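Speaker notes: Label adhesion on returned food cans
Margit Lunde, Sorkholm site, April 20, 2025
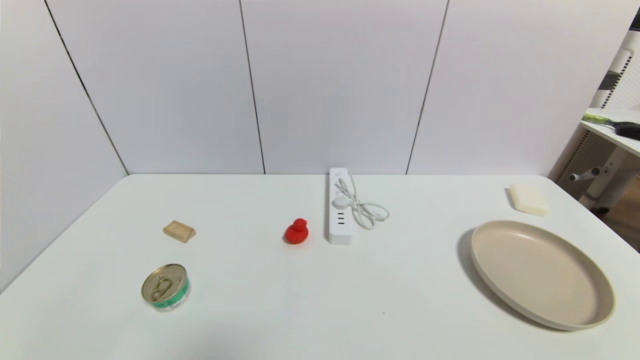

Start with the return figures. Sorkholm shipped 1,034 cases in August and 21 came back with lifted labels. All were wraparound paper, hot melt at the leading edge, cold glue at the overlap. Explain wraparound before going on: one band around the side, metal left bare at the lid, as on the can with the green and white label. The ring pull plays no part in the fault, so skip it unless asked.

Slide 2. Storage. Cases sat 44 hours on the dock at Björklund before entering the chilled hall. Condensation forms on the can wall first and reaches the glue line through the cut edge of the paper. Point at the overlap on the diagram.

Slide 3. Peel test. Leif Hägglund ran 200 cans, half conditioned, half straight off the line. Failures were all in the conditioned half. Give the method briefly; the full table is in the handout.

Slide 4. Changes. Wider overlap, glue temperature logged every shift. Abbas Shojaei has the supplier quote.

Questions. If cost comes up, pass to Abbas.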